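Guides > Bedroom > Bed Changes and Resets

This site uses cookies to remember your settings. Accept | Manage

Resetting a Single Bed Set Against a Wall

This procedure covers a fitted-sheet bed with one long side against the wall and an upholstered headboard. It applies to a guest room or rental room between full linen changes. If the sheet is due for washing, strip the bed first and start at step 4.

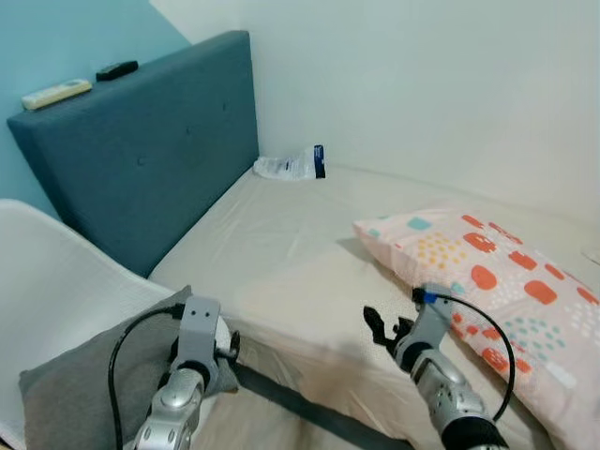
By the Zandirden housekeeping desk
Filed under: Bedroom
8 comments | 500 shares

What you need

- One chair with a smooth seat, placed beside the bed near the headboard
- A clean pillowcase, if the current one is being replaced
- A bag for trash and a separate bag for laundry
- A dry microfiber cloth

Step 1. Clear the headboard ledge

A headboard with a flat top collects remote controls, chargers and glasses. Take everything off, wipe the ledge along its length, and put back only what belongs to the room. The air-conditioner remote should stay within reach of a person lying down. Check that the battery covers are closed.

Step 2. Clear the mattress

Start in the far corner, where the headboard meets the wall. Empty bottles, wrappers and tissues end up there and are easy to miss from the open side. Put trash in the trash bag. Put any cloth that is not part of the bed set in the laundry bag or over the chair back. Run a hand down the gap between mattress and wall for the full length of the bed.

Step 3. Move the pillow to the open side

Hold the pillow by the edges and bring it toward you. Squeeze it twice from the short ends to break up compacted filling.
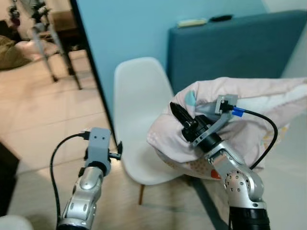 Filling that stays lumpy after this needs to be worked by hand through the case. Press from the middle outward, turn the pillow over and repeat. Polyester filling recovers in a few passes. Foam does not need this treatment and can tear if twisted.

If the case is being changed, turn the new one inside out, grip the far corners of the pillow through it, and pull it down over the pillow. Line up the side seams before closing the end.

Step 4. Tension the sheet

Work from the wall side to the open side. Seat both wall-side corners first, then the two open corners. Pull each corner down and under the mattress, never sideways. Smooth the top surface with a flat forearm, from the center toward the open edge. Creases that remain near a corner mean that the elastic is sitting too high; lift the corner and reseat it.

The Corkska 3211 sheet we stock at Astalham has a deep pocket and needs an extra tuck at the foot on thin mattresses.

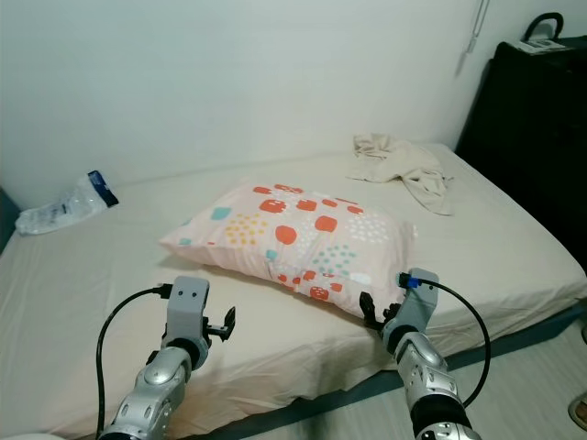
Step 5. Place the pillow

Set the pillow square to the headboard with the open end of the case facing the wall. Leave a hand's width between pillow and headboard. On a printed case, check for a twisted seam, which shows as a fold along one long edge.

Step 6. Bag and remove

Tie off the trash bag. Keep the laundry bag open until the floor has been checked, including under the chair. Use a bag with room to spare, as thin film splits when it is packed tight. Carry both bags out before sweeping.
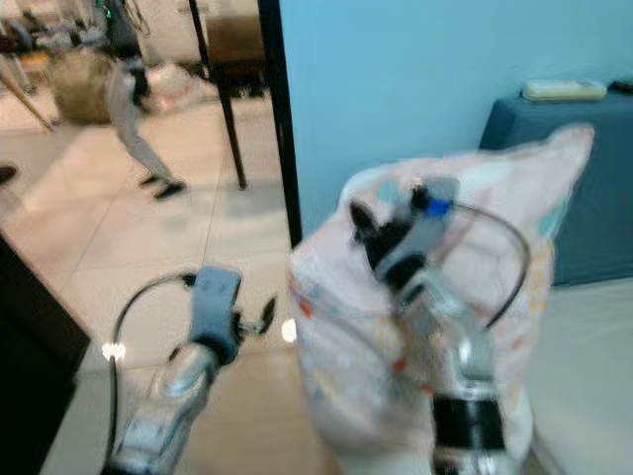 Large translucent bag with a dotted print.

Notes

Eren bag liners come in a carton of 3000 and are too thin for wet towels. Double them or use a basket. Spare pillowcases are best stored flat, with the closed end facing out.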